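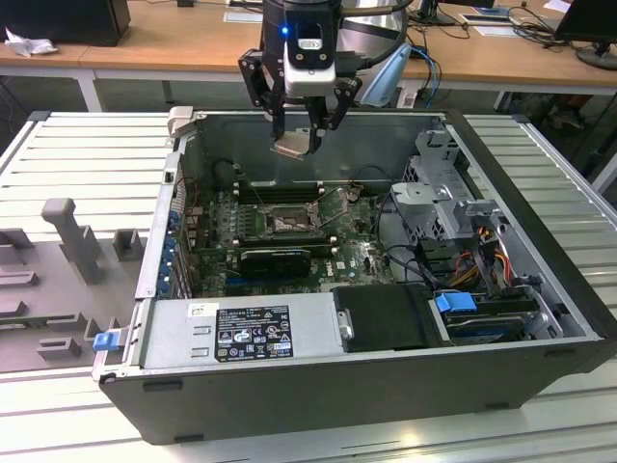

Fingers open, bracket on its way into the tower. The socket lever stays up for the whole test.

How to compare two grippers without fooling yourself

Ewan Tuhiwai, Clundby workshop notes, 26 September 2024

Every gripper is marvellous in its maker's video. The parts are large, the lighting is kind and the thing being picked up is usually an egg. What follows is how we try out fingers at Clundby when the job is putting small, awkward parts into an old desktop computer, a task with very little sympathy for eggs.

You will need an arm you already trust, two grippers (or one gripper and two sets of fingers), a scrap computer tower, a foam tray to hold parts and a notebook. Ours has the title Nygård on the cover, after the job that started all this. A spreadsheet also works, though it is harder to throw.

1. Lay the tower on its side
Take the side panel off and lay the case down with the board facing up. Push it against a stop so it can't creep. If it creeps, you will spend the afternoon measuring the creep and blaming the fingers.

2. Tidy the wires, but only a bit
Leave the power leads where a real machine would have them. I once tied everything back with Cakico straps and got splendid results, none of which survived the next computer.

3. Teach the path with the worse gripper
You know which one it is. Set the approach so the arm comes straight down over the board, and stop at a hover point 20 mm above the drop. Check the fingertips against the tallest thing nearby, usually the drive cage, with the fingers fully open. Closed fingers clear everything. They will not be closed when they leave.

4. Change the gripper and reset the tool point
Don't reuse the old offset because it "looks close". Touch off on a fixed peg, write down the number, then do it again. If the two readings disagree, something is loose — start with the wrist screws.

5. Run the drops
We do 300 per gripper, in batches, swapping over between batches so that a warm arm doesn't flatter whichever went second. For each drop, note one of these:
- seated
- seated but crooked
- dropped short
- snagged on the way out
Don't add a fifth box called "nearly". I have seen what happens to it.

6. Look at the snags first
On our last comparison the long angular fingers snagged 106 times and the short pair 114. I had expected a landslide. When I split the figures by position, the long fingers were far better beside the memory slots and dreadful by the drive cage, where they opened into the metal. Slowing the release did nothing. Limiting how far they opened cured most of it, and took one line in the controller.

7. Repeat with a different part
Brackets are forgiving, having a nice flat bit to hold. Try something round before you order anything.

The long fingers have gone on the Vimundale cell for now, with the opening limit set. I'll run the round parts in November, once the new pads arrive.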